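**Secondhand tableware sale to open in Matance market hall**

10/03/2021

MATANCE -- A secondhand tableware sale will open in the old market hall next week, with most of the stock coming from households and closed lunchrooms in Matance and nearby Flunach. The sale is run by Stallside, a group of market sellers that started collecting dishes in September.

Stallside says it has taken in 3000 pieces so far. Most are plain white dinner plates and coffee cups, but a good part of the stock is colored ware for children and small households, sold as place settings of one plate and one bowl. The pink settings have drawn the most questions at the collection point, according to the group.

Pieces are washed, checked for chips and matched by color before they go on the shelves. Matching is loose. A plate and a bowl may be sold together if they are close in shade, and buyers are free to split a setting and pay for one piece.
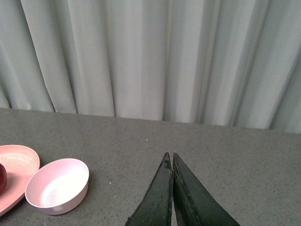
Close in shade is good enough for a kitchen with children in it, a Flunach parent wrote on the hall's notice page, adding that nothing at home had matched for years and breakfast was served on time anyway. The same parent asked whether single bowls would be held back for people who already have plates. Stallside replied that they would, on a separate shelf by the side door.

Prices are set by the piece. A child's plate or bowl costs 80 cents and a dinner plate costs 90 cents. The only large item on the list is a boxed dinner service for 12, priced at $399, which came from a house sale in Flunach. The group said it would not break up that set during the first week.

Used plates often carry light wear, and Stallside has decided to sell scuffed pieces along with the rest. Marks from knives and stacking do not lower the price. Cracked pieces and bowls with rough rims are taken out during sorting and are not sold.

A plate can look fine under a sandwich and still show its age when it holds one piece of fruit. The group tells buyers to look at the inside of the rim and at the flat part in good light before paying, as there are no refunds on worn pieces. Chipped pieces missed during sorting can be exchanged. 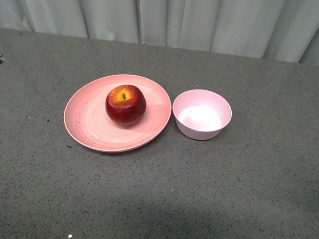

Scuffs should be marked down at least a little, one reader from Matance argued in a letter to this paper, saying a plate with knife marks is harder to get clean after beets or tomato sauce. The letter suggested a discount bin near the entrance. Stallside said it had talked about a bin but did not have the table space for one this year.

Space has been the main limit. The group has the front half of the hall, and the back half stays with the produce sellers, who will keep their usual hours. Apples from the fall crop are on sale there now, mostly red kinds.

Ayala, the cafe across the street, will take part by serving its snack plate on secondhand dishes for the length of the sale. The snack is a whole apple on a plate with an empty bowl beside it for the core and peel. Customers who like the dishes will be able to buy the same kind in the hall -- the cafe itself will not sell any.

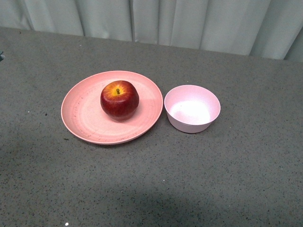 Peel belongs on the plate and a bowl is one more thing to wash, a commenter on the cafe's page objected. Others on the page liked the idea for small children, who tend to push scraps over a low rim. The cafe said customers could leave the bowl at the counter if they did not want it.

Donations will be accepted through the end of the sale at the side door of the hall. Dishes should be clean and packed in paper, with plates standing on edge in the box. Stallside is not taking glassware, knives or pans.

The hall has no card reader, so buyers should bring cash and their own bags. Newspaper for wrapping will be left on the checkout table. Anything unsold will be stored in Flunach over the winter.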